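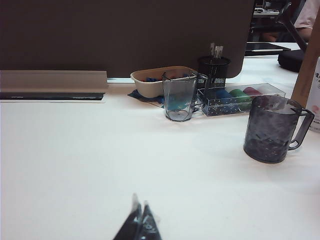 Colour tolerance in coated signs and trim
Speaker notes, Darmawan Yeoh
Version of 8/29/20

Slide 1. Title
Introduce self and Semgate. Mention that Sulastri Ngau ran the measurements and will take questions on the instrument side. Handout is at the door. Go straight to slide 2.

Slide 2. The problem
A buyer orders a colour by name or by chip. The supplier measures a panel, finds it inside tolerance and ships it. The buyer hangs it beside last year's panel and rejects it. Both sides have followed the contract.
Manurung job: 200 panels, two coating runs, one colour code. Each run passed against the master. The runs sat on opposite sides of the master, so the gap between them was larger than either gap on paper.
Ask the room who has had a batch returned for colour. Wait for hands.

Slide 3. What a tolerance is
A colour reading is three coordinates: lightness, red to green, yellow to blue. The difference between two readings is a distance in that space. The contract puts a limit on the distance.
Points to make:
- The distance has no direction. A panel that is too light and a panel that is too yellow can score the same.
- People forgive a lightness error more readily than a hue error, at least in strong colours. The plain distance formula does not know this. The later formulas weight the terms and do better.
- State the formula in the contract. A limit of 3 under one formula is a different limit under another.
- For paired or adjoining panels, add a second limit, batch to batch. Gususham leaves it out of the standard form and we now write it in by hand.

Slide 4. Light source
Define metamerism: two samples match under one lamp and part under another. Usual cause is a different pigment mix reaching the same reading.
Show the pair of grey chips from the Urnico shop fit. Pass them along the front row, then have the side lamp switched on. One goes brown.
Remedy is to measure under daylight and under the lamp that will be installed, and to report both. Shops change lamps, so keep the pigment recipe on file as well.

Slide 5. Geometry and surface
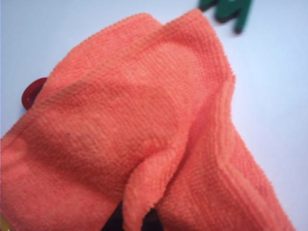 A reading depends on where the light comes from and where the detector sits. An instrument with an angled lamp and a detector straight above the sample throws out most of the gloss. A sphere instrument can keep the gloss in or leave it out, and the two settings give different lightness values on the same panel. Texture adds its own term. The coral-orange microfibre towel on this slide is a useful extreme: where the top ridge catches the light the cloth goes paler and slightly pink, and down in the folds it drops to a deep reddish orange. Point to both places. A small aperture would return a different number at each, so the words "the colour of the cloth" mean little until the sample is laid flat and the pile direction is recorded. Powder coat with a heavy texture does the same thing to a lesser degree.

Slide 6. Sampling
Our procedure since January:
- Wipe the panel and let it come to room temperature. Some reds and oranges shift when warm.
- Take 9 readings per panel, spread across the face and clear of the edges.
- Turn the instrument a quarter turn between readings on any textured finish.
- Report the mean and the worst single reading.
- Keep a retained panel from each run, in the dark, in a closed envelope.
Sulastri to comment on drift. The white tile is checked at the start and end of each shift. If the end check fails, that shift's readings are repeated.

Slide 7. Cost
Expect this question from buyers. Halving a tolerance does not double the cost on pale neutrals. On strong oranges and reds it can, because the coater has to mix smaller lots and retest.
Suggested approach is a tight limit on anything seen side by side and a looser one on everything else. A back panel in a service corridor does not need the same number as a fascia.
If short of time, skip the chart.

Slide 8. Contract wording
Read the sample clause aloud, slowly. It names the master, the formula, the lamp, the geometry, the number of readings and the batch-to-batch limit.
The master must be a physical panel with a date and a signature. A printed fan deck fades, and decks differ from each other when new.
Clause has been used on 100 orders. Disputes still occur, mostly over gloss, which needs its own clause and its own meter.

Questions
Likely ones: phone apps (no, for acceptance work), metallics (need several angles, outside this talk), matching aged panels (measure the old panel after cleaning and treat it as the master for that job only).
Collect the grey chips before leaving.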